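From the Research Office: What Happens to the Papers Nobody Cites?

Dear all,

I hope the summer has been kind to you and that at least a few of you managed to get away from your inboxes for a while. I spent a good part of mine with a stack of reading lists, and I want to tell you a little about why, because it has changed how I think about the way we count things in this office.

You may remember that back in January we started the Bredlow project, our small study of how research papers get used in teaching. The idea came out of a long lunch with Gitau Lukumay, who had been grumbling (in the nicest way, as he does) that the article of his that students write to him about most often has been cited 2 times in all the years since it came out. Meanwhile another piece of his, one he is frankly a bit tired of, gets picked up in other people's introductions every few months. He wondered if anyone had looked at what teachers choose when they have only one slot left in week six and want something that will really get a room talking.

So we asked. We wrote to course leaders in the social sciences, and 41 of them were good enough to send us their reading lists, some beautifully formatted and some, bless them, as a forwarded email with half the titles missing. Once Wilmer Ccori had tidied everything up and taken out the duplicates, we had 819 different journal articles to work with. Wilmer did all of this in the evenings around his own thesis writing, and I owe him more coffee than I can easily afford.

We are still working through the results, so please treat what follows as a first look. The papers that show up on several lists are very often not the ones with the high citation counts. Teachers seem to like short pieces and case studies, and they like anything with a clear account of how the work was done, including the parts that went wrong. Several people told us they had been using the same article for so long that they had forgotten where they first heard of it. Mostly it was from a colleague down the hall, or from having been taught it themselves!

There were papers with more than 1,000 citations in the pile too, of course, and some of them are taught all over the place. I don't want anyone to come away thinking that citations mean nothing. But if you are filling in a promotion form this fall and have a line to spare, do think about mentioning where your work is taught. The Mollier guidance on impact statements does allow for it, though you have to read quite far down to find the paragraph.

If you have a reading list you would be willing to share, old or new, tidy or otherwise, please send it along to me or to Wilmer. Lists from before online course pages would be especially welcome, since we have hardly any.
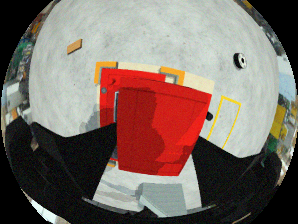
We would also love to hear from anyone who has dropped an article from a course after many years and can remember what made them do it. A couple of lines in an email is plenty, and you needn't name the author if that feels awkward. Gitau will be going through the replies with me next month, and we hope to have something longer to show you before the holidays.

With warm wishes to you all, and good luck with the first week of classes.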